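Tustlow tap water refill scheme opens its second round to small cafés and village halls

2021-11-01

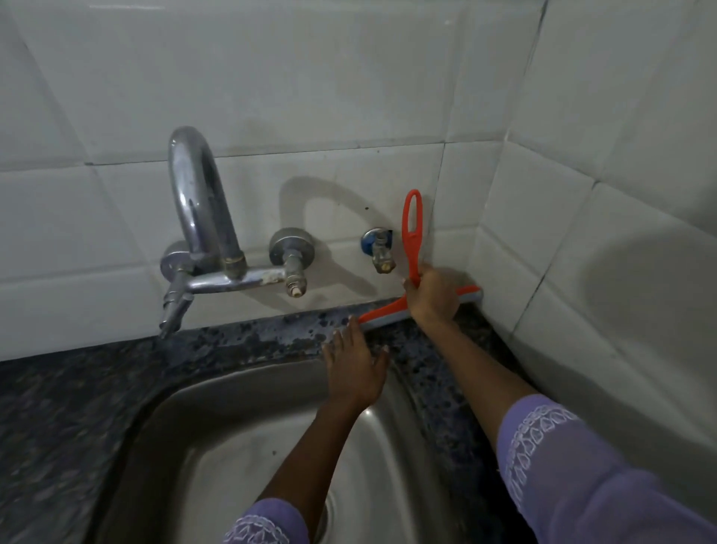
A swan-neck mixer tap over a stainless steel sink.

I'm Guilan Fan and I run the refill scheme at Follero, so I get to be the one to tell you — we're open again! From today any café, hall or shop in Tustlow and the villages out towards Varasari can sign up to fill people's bottles with tap water, free of charge and with no need to buy anything.

When we started in March I would have been pleased with a couple of dozen places. We got 46, and between them they've put up with my emails very kindly. This time we have window stickers for 140, plus 500 printed maps which the library will hand out from the front desk.

Joining is simple. You need a drinking water tap, someone willing to use it and a sticker where people can see it from the pavement. We'll send a short form (one side of paper, I promise) and add you to the map.

Mohandas Rodrigues, who looks after the map at Thevar, told me: "The gaps are mostly north of the station. If you've got a tap up there, please get in touch, even if you only open mornings."

There's also a small pot of money, £490 in all, for places that want an outdoor bottle shelf or a jug and tray for the counter. Ask for it on the form.

Forms are at the library or from the Follero office in Tustlow. Press enquiries come to me, Guilan Fan, at the same office.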